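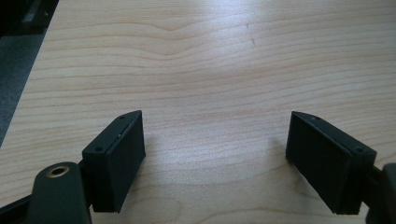

Stivwood opens its doors, robot grippers get a workout

Visitors packed into the Stivwood workshop in Camargo in June for an open afternoon on robot handling, and by 2 p.m. the line for the demo tables ran back to the coat racks. Good turnout. Bad parking.

The draw was a set of hand-held grippers from Uvier, a small outfit that builds tools for teaching robots how to pick things up. A person holds the gripper, does the job by hand, and the tool records the motion. Later that recording goes into training a robot arm. Do it a few hundred times and you have a lesson. Do it sloppy and you have a sloppy robot, as one of the Uvier crew told a teenager who was swinging hers like a tennis racket.

Nahuel Durán ran the main table. Quick talker, no slides. He gave the basics in a few minutes and then handed the thing over.

"People want to grab fast," Durán said. "Slow down. Open, line up, close, wait a beat, lift. The wait is the part everybody skips."

First job on the list was simple – pick up a cloth, fold it once, put it down square. Harder than it looks with two stiff fingers in place of ten soft ones. Most people got the pickup. The fold was another matter. One man from the furniture line at Stivwood tried it over and over, gave up, came back after coffee and got it. Applause.

Second job, sorting small hardware into cups. Washers were the problem. A flat washer on a flat table does not want to be picked up, and the trick, Durán showed, is to drag it to the edge and catch it there. Several kids worked that out on there own before he said a word.

Why Stivwood? The company makes shelving and small tables and has been looking at automation for its packing room for a while now. Small bags of fittings, corner pads, instruction sheets. Fiddly stuff, all done by hand at the moment. Managers said no arms have been ordered and no jobs are on the line, and that the first step is recording how the packers do it now. Packers at the open day had mixed feelings. One said she would be glad to never touch another bag of cam locks. Another asked who gets paid for the recordings. The answer was that recording happens on the clock, at the normal rate, and that anyone can say no.

Uvier says the target for the packing project, which is going by the name Drimen, is 1000 recorded runs before any arm gets tested on the task. Each run is checked and the bad ones get tossed. What counts as bad? Dropped parts, hands getting in the way of the lens, long pauses, somebody talking to a friend and forgetting what they were doing. Durán said new people lose a lot of runs at the start and then settle down.

There was also a question about what happens with the video. Fair one. The lens points down at the work and not at faces, Durán said, but the workshop will still post a notice on the door when recording is going on, and anyone who wanders into a run can have it deleted. A few in the crowd wanted that in writing. Stivwood said it would be.

Some other bits from the afternoon:

The finger pads wear out. They are swapped as they go smooth, and the swap takes a screwdriver and some patience. Durán let a couple of visitors try it. A screw went under the bench and had to be fished out with a magnet.

Lighting matters more than people figured. Shiny tops throw glare back at the lens, and a shop full of overhead lights makes plenty of it. The crew moved one table twice to see what changed. Matte mats are an option but Uvier would sooner keep a mix, so the robot learns to deal with shine as well as without.

Tabletops too. Same reasoning – a robot that has only seen one table may get lost on the next one. Visitors were asked what they work on at home. Answers included a door on sawhorses and an ironing board.

Left-handers did fine, for those who asked.

Coffee and empanadas were gone early. The talk on careers that was suposed to close out the day got cut short when the sound system quit, so Durán took questions standing on a pallet instead. Mostly about training and how to get in. He said a steady hand and being OK with repetition count for more than coding, at least at the recording end, and that Uvier trains new people itself.

A second open afternoon is planned at the same workshop. No word yet on when. Sign-up for the Drimen recording shifts is at the Stivwood front desk, 2 hours a shift, with a short practice session first. Bring closed shoes. Parking is on the north side this time, the south lot is for trucks.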